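Vello (home robot project)

Vello is a home-built control and simulation setup for a single robot arm, put together in a shared workshop at Jekport by Meirion Lloyd and later Nilmini Weerasinghe. The arm works over a bed. Picks up small things, puts them in other things. Most of the build has been done in simulation first, with the real bench arm catching up slowly.

Name: from an old sewing machine in the workshop, according to Lloyd. Not an acronym, though people keep writing it in capitals.

Background

Started in May as an evening job. Lloyd had wanted an arm that could tidy a bedroom. First plan was a desk version with blocks. Dropped within a week, too easy and too dull. A bed is awkward: soft, low, creased, and too wide for the arm to reach all of it from one corner.

Workshop has 30 members and one decent graphics machine, so the simulator runs mostly after 9 pm and all day Sunday. Weerasinghe joined to rewrite the grasping code and ended up redoing the bedding as well.

Simulated bed

The rendered bedroom is plain on purpose. White mattress, dark rail, deep blue cloth over the top, flat floor, nothing on the walls becuase there are no walls. The arm stands on a pedestal at one corner of the bed with a two-fingered gripper. Loose things go on the cloth: a book, a patterned cushion, a utensil, a small white bowl. The cushion is there to be in the way. The bowl is the target for most runs.

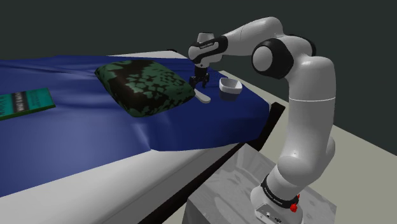 Nilmini Weerasinghe: the cloth costs more than everything else put together. I froze the folds after the first second of each run and the speed went up enormously. Purists can complain. If the folds move while the fingers are closing, the grasp score means nothing, and we lost two weeks to that before anyone looked.

Frozen cloth has been the default ever since. A slower mode with live folds is kept for checking, seldom used.

Control software

Three parts. A planner for the arm, a small grasp chooser, and a logger that writes everything to disk and fills it. Planner is borrowed from an earlier workshop job called Otine, which steered a pen plotter, and some of the plotter habits are still in there. Straight lines wherever possible. Hard stops at corners, since softened.

The grasp chooser looks for the narrow part of a thing and sets the fingers either side of it. Fine for handles. Poor for cushions, which have no narrow part, so cushions are skipped for now. Books are marked as obstacles.

Collision shapes are simpler than the shapes drawn on screen. Bowls were the worst of these. A bowl treated as a solid lump can't have anything put in it, the object just sits on an invisible lid. Fixed by building the bowl from flat wall pieces round a flat base. Rims come out slightly angular and have stayed that way.

Utensil and bowl task

Main test. Utensil starts on the cloth, bowl is further along, arm has to lift one into the other. A run is 70 seconds at most, then it is stopped and scored. The second view, close in on the fingers, was added after a lot of arguing over failed runs which looked fine from across the room.

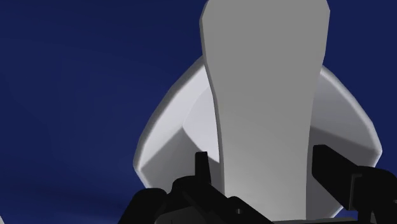 Can the same code drive a real arm without changes? Only the planner, so far. The grasp chooser needs new friction values and a slower closing speed, and the logger has to be cut down or it holds everything up.

Scoring is simple. 2 points if the utensil ends inside the bowl, 1 if it ends touching the rim, none otherwise. Knocking the bowl over cancels the lot. Lloyd wanted marks off for slowness, Weerasinghe did not, and it was left out.

Bench version

Real arm is second-hand, bought through Kanagaratnam, a parts dealer near the workshop. Came with no manual and the wrong power lead. It is bolted to a slab offcut at the end of a camp bed, the closest match anyone could find to the simulated one for height. Five grasp settings have been carried over from the simulator. The rest wait on a better gripper cable, as the present one snags when the wrist turns past a certain point.

Safety rules are short: stop button within reach, no hands on the bed while the arm is live, no running it alone. Speed is held well under what the arm can do.

Placement of the arm

Corner mounting was chosen over a side rail mainly for cost. A rail would reach the far pillow end but needs a second motor and a long straight floor, and the workshop floor isn't. 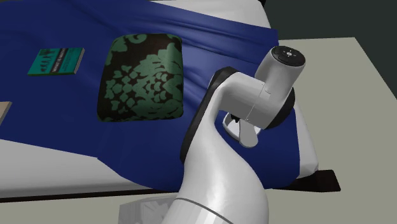
It also has to be levelled, and levelled again whenever the camp bed is shifted for the Sunday woodwork group. With the corner mount there is one base position to measure, so the whole job is done with a tape and a spirit level before supper. Marks have been painted on the floor for the bed legs. One was painted wrong and is crossed out.

Known problems

Disk fills up during long batches.
Cushions not handled at all.
Live cloth mode crashes if two objects are dropped at once.
Wrist cable, see Bench version.

See also

Otine (pen plotter)
Jekport shared workshop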